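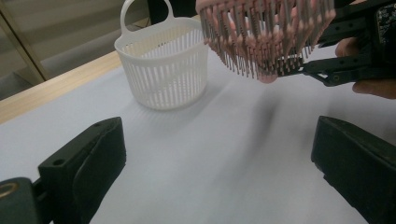
Jomunitz, May

Search the community Search Clear

Posted in: Small Shop & Workshop > Equipment & Budgets

Handheld grippers now or save for an arm?

Posted by: benchrat_j

Trying to sort a budget before the end of the month. We do sorting and tidying tasks, small household stuff, brushes, cups, pens. Pic is the hairbrush-into-basket job, hand-held grippers, white table. Plan is to record people doing it by hand first, then get an arm to do the same later on.

Have 4,000 to spend this round. Options as I see it:

- two pairs of hand-held grippers (the Dastov kind) plus spare finger pads
- one pair, and put the rest toward a used Fiser arm
- wait and spend nothing till next round, which my boss would love

Quote for pads and fasteners alone came back at 381, seemed steep?? Also no idea what to allow for props. Baskets are cheap but hairbrushes with the little ball tips are a pain to grip and I want a few different shapes. Anyone done this and can say where the money really went. Thanks

Dastov_owner_north

Get the one pair first. Seriously. We bought two sets up front and the second sat in its box for 6 months bc we only had one person free to run it.

Pads: buy more than you think. Ours went shiny and started dropping smooth handles, ymmv. 381 doesn't sound crazy if it includes the fasteners, but ask what the pads cost seperately. Our supplier had them bundled with a bracket we didn't need.

Things I forgot to budget for:
- storage cards and a drive to dump them to
- a second table top, same color as the first. Ours got scratched and the new one didn't match
- lamps. Window light moves all day and so do your shadows
- paying people for setup time, not just recording time

Props were nothing. Discount store, one bag. Get the brushes in a few handle thicknesses and check the widest one fits your jaws before you buy a pile of them.

mostly_lurking

just buy the arm

Nakpan_bench

Wouldn't just buy the arm lol. Used ones get sold without the controller half the time, read the listing twice. Ask the seller for a video of it moving under load, and get shipping in writing, mine was quoted as pickup only after I'd paid the deposit.

What I'd do with 4,000: one pair of grippers, pads, lamps, keep what's left in the arm pot. Before ordering anything check that the fingers you record with can be mounted on the arm you want. If the jaw shape is different you may end up redoing alot of it. Lead time on the adapter plate was up to 11 weeks when I ordered, so that one goes in first even if the arm is next year.

Also do a day of trial runs with the brush before you commit to pads. Try it by the handle and by the head, the two want different grip.

Tags: grippers, used equipment, budget planning, robot arms

We use cookies to keep you signed in and remember your settings. Accept all Manage choices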